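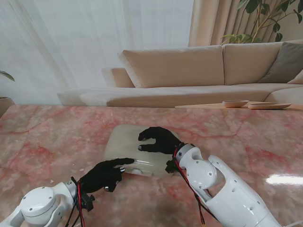 Vallville Table Tasks, notes for users

Short version. Household jobs done on one table: boxes, cloths, small kitchen bits. 436 clips, 2 folders, nearly 2000 stills. Recorded in August, mostly mornings.

What's on the table

Top has a pink and white marble pattern, shiny, so expect glare. Containers are pale plastic, rounded corners. See-through ones are a pain to label - the marble shows through, go slow on the edges.

Cloth jobs

Lift, drape, put down. Blue cloth is in its own list, cloth_blue.txt. Label the whole fabric as one peice, folds included. Hanging bits count too.

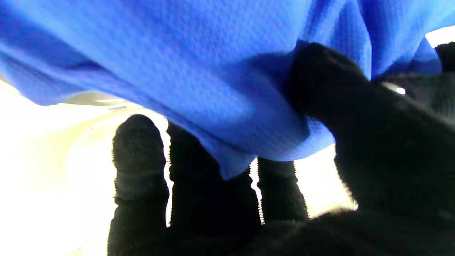

Things left near the cloth

Label these even if the job isn't about them. White tray, the cream unit behind it with the round knob, cushions off to the side. Call the unit "appliance" untill we settle on a better name. Tray gets its own label, don't merge. 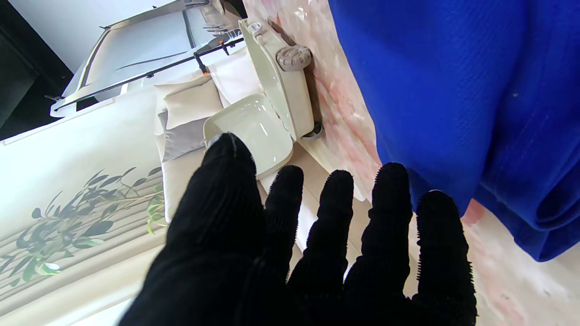 Pangaribuan wrote back that tray and appliance should share one label, as merging them later took the Misport set 10 extra passes. Fair point. Staying seperate for now, might change in the next version.

Folders

polamach_a - boxes and lids
polamach_b - cloths, everything else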